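朝、鍵を開けて入ったら部屋が冷えていた。暖房のリモコンがいつもの棚になく、電源タップの入った袋の下から出てきた。こういうことが続いているので、今日は机まわりを片付けることにした。急ぎの仕事は午前に一つあるだけで、それは昼前に終わった。

片付けの前に買い物に出た。Plernellまで歩いて、収納用品の棚を端から見た。ふた付きの箱がほしかったが、ちょうどよい大きさのものはふたが別売りで、そのふたが品切れだった。引き出し式のものも見た。中が見えないのと、引き出すときに手前の場所を取るのとで、今回はやめた。仕切り板と面ファスナーの結束バンド、ラベル用のテープ、雑巾を買って1,839円。レジ袋は断ったが、持ってきた布袋の底に穴があいていて、テープだけ上着のポケットに入れて帰った。

帰りにSpahićでパンを買った。くるみの入った丸いのと、塩のついた細長いの。細長いほうは歩きながら半分食べた。公園の横の銀杏がもうかなり落ちていて、歩道の端が黄色くなっている。靴の裏に葉がついたまま部屋まで来てしまい、入口のマットの上で取った。

昼は残りのパンとインスタントのスープ。食べながら、片付ける順番を紙に書いた。机の上、引き出し、棚、床のケーブルの順。書いておかないと、途中で引き出しの中の古い説明書を読み始めてしまう。前にやったときがそうだった。

まず机の上のものを全部、隣の長机に移した。ペン、付箋、巻尺、乾電池、用途のわからないねじ、積み木、スポンジのボール、木の洗濯ばさみ、ミニカー、六面の立方体パズル。小物が多い。使った人がそれぞれ近くに置いていくので、一週間もたつとどれがどこの組のものかわからなくなる。積み木は袋に入れてあったはずが、袋だけがきれいにたたんであった。

机を拭いた。まっすぐな木目の淡い色の天板で、汚れは目立たないほうだと思っていたが、雑巾は思ったより黒くなった。とくに手前の縁が汚れている。腕が当たるところだからだろう。水拭きを二度、乾拭きを一度した。奥の配線用の丸い穴にはほこりが輪のように詰まっていて、綿棒で取った。穴の縁は溝になっていて、そこに紙の切れ端が挟まっていた。何かの値札の端らしい。数字は読めなかった。

机の両脇に付いている灰色の金具は外さなかった。外すと位置を合わせ直すことになる。金具のまわりだけ、雑巾を指に巻いて拭いた。

次に箱。去年から使っている白いプラスチックの収納箱で、角が丸く、側面に細長い手掛けの穴がある。もとは文房具の予備を入れていたのだが、いつのまにか何でも入れる箱になっていた。中身を出すと、底のほうから輪ゴムと鉛筆の削りかすと、Kaltierのカタログが出てきた。カタログは3月に届いたもので、137ページに付箋が貼ってある。開いたらスチール棚のページだった。買うつもりだったのか、寸法を見たかっただけなのか、思い出せない。付箋をはがして資源ごみに出した。

箱は流しで洗った。中性洗剤とスポンジで、内側の隅までこすった。角が丸いと洗いやすい。四角い箱は隅に汚れが残って、結局綿棒を使うことになる。すすいで、逆さにして水切りの上に置き、そのあいだに引き出しをやった。

引き出しは予定より時間がかかった。使いかけのテープが同じ幅で何本もある。端が見つからないものは捨てた。はさみは刃に糊がついていて、除光液で拭いたら軽く動くようになった。小さい六角レンチはばらばらだったのを輪ゴムでまとめ、袋に入れてラベルを貼った。ラベルの字が右に傾く。貼り直すほどでもないのでそのままにした。

箱が乾いたので机に戻し、奥の真ん中あたりに置いた。手前に広く場所を残しておくと、小物を出して並べるときに楽だ。中はまだ何も入れない。最初に入れるものを決めておかないと、また何でも入れる箱に戻ってしまう。

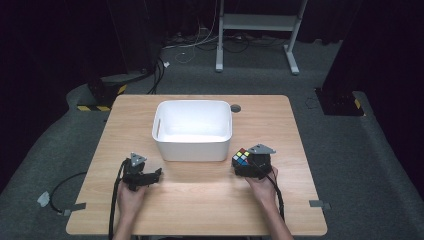 最終更新：2023年11月21日

立方体パズルは、赤や黄や緑や青や白がまざったままになっている。誰も揃えようとしない。自分も一面だけ揃えて、そこから先は進めたことがない。解き方の本を借りてきたこともあるが、二段目の手順のところで返却日が来た。揃っていないほうが、どこが上だったか、あとで見て区別しやすいということもある。今後もこのまま置いておくつもりだ。

箱の用途は「その日に使う小物だけ」と決めた。終わったら棚の袋に戻す。箱を翌日まで持ち越さない。紙に書いて棚の側面に貼った。貼ってから、書き方が少しきつい気がして、「できるだけ」と書き足した。書き足したら今度は守られない気がしてきた。しばらく様子を見る。

買ってきた仕切り板は、箱には使わず棚の段に入れた。箱の中を区切ると、大きめの積み木が入らない。それに、縁が少し外に開いた形なので、まっすぐな板では上のほうに隙間ができる。寸法を測ってから買えばよかった。棚のほうは幅を詰めたらうまく収まり、積み木、布もの、台所のもの、文房具と分けられた。台所のものというのは、しゃもじ、計量スプーン、ふたのないタッパーなど。ふたは見つからなかった。本体だけでも使うので残してある。

棚のいちばん下には、ふだん出さないものをまとめた。割れた定規、針の動かない置き時計、片方だけの軍手。捨てる候補だが、自分だけで決めにくいものばかりなので、月末まで置いて、誰も何も言わなければ捨てる。紙袋に日付を書こうとして、ペンのインクが出なかった。そのペンも同じ袋に入れた。

床のケーブル。灰色のカーペットの上を黒いケーブルが輪になって通っていて、歩くときに毎回またいでいる。机の左側がとくにひどい。使っていないものは巻いて結束バンドで留め、箱にしまった。使っているものは余りの長さだけ束ねた。結束バンドは十分足りると思っていたのに、最後の二本分が足りなくなり、輪ゴムで代用した。輪ゴムは夏に溶けてくっつくことがあるので、次に買い足したら取り替える。

ケーブルを寄せると、カーペットに細い跡が残っている。ずっと同じところに通していたからだ。掃除機を縦と横にかけたが、跡は消えなかった。スチームを当てれば戻ると前にどこかで読んだ。アイロンは家にある。持ってくるかどうかは考える。

掃除機は机の向こう側までかけた。白い金属のスタンドの脚が横に開いていて、そのまわりはノズルを細いものに替えないと届かない。替えノズルは掃除機の後ろに差してあるのに、毎回探してしまう。黄色と黒のテープの際にもほこりがたまっていた。テープの端が浮くのが嫌なので、ここは吸わずに、乾いた刷毛で掃き出してから取った。

途中、Ziduraから荷物が届いた。頼んでいた照明の替えの電球と、頼んだ覚えのない小さい冊子。電球は型番が合っていた。一つだけ替えてみたら、ほかの古いものより白く、並べると片方が黄ばんで見える。そのうち全部替えることになりそうだが、切れていないものを外すのはもったいない。替えた一つは入口側にした。箱は平たくつぶして、ひもで縛った。

16時にお茶をいれた。ティーバッグが残り一つで、少し薄めに二杯取った。くるみのパンは朝より固くなっていたが、温めるほどでもないのでそのまま食べた。座って机のほうを見ると、だいぶ広い。面積は変わっていないので、置いてあったものがそれだけ多かったということになる。

そのあと、棚の一覧表を直した。どの袋に何が入っているかを書いた紙で、去年作ったまま更新していなかった。表の最後の番号は59で、途中に欠番がある。欠番を詰めると、袋に貼ったラベルも全部書き直しになる。今回は詰めずに、欠番のところに横線を引いた。立方体パズルは「おもちゃ」に入れるか「形のあるもの」に入れるか迷った。前の表では両方に書いてあり、だから見つからなかったのだと思う。「おもちゃ」だけに残した。

スポンジのボールは洗って、まだ窓際に置いてある。中まで水が入ったらしく、押すと冷たい。明日には乾くだろうか。積み木は乾いた布で拭いただけにした。塗装が薄くなっている面があり、水はやめておいた。角が一つ欠けたものがあったが、指に刺さるような欠け方ではないので袋に戻した。

ごみは燃えるものが一袋、資源が一束。電池は回収箱に持っていくので別の瓶に入れた。瓶の口が狭く、単一が入らない。単一だけ封筒に入れ、端子にテープを貼った。

用途のわからないねじは結局わからないままだ。椅子の裏も棚の裏も見たが、抜けている穴はなかった。小袋に入れて「不明」と書いておいた。前にも「不明」の袋を作った気がして引き出しを見たら、本当にあった。中のねじは長さが違う。袋は一つにまとめた。

腰が少し痛い。掃除機の柄を一段伸ばせばよかった。

明日やること。

- 結束バンドを買い足す
- ティーバッグ
- スポンジのボールを袋に戻す
- 布袋の底を縫う
- 一覧表を印刷して棚に貼る（両面テープは二段目）

帰りに鍵をかけてから、暖房を切ったか気になって戻った。切ってあった。リモコンも棚に戻してあった。夕飯は冷凍のうどんに卵を落とした。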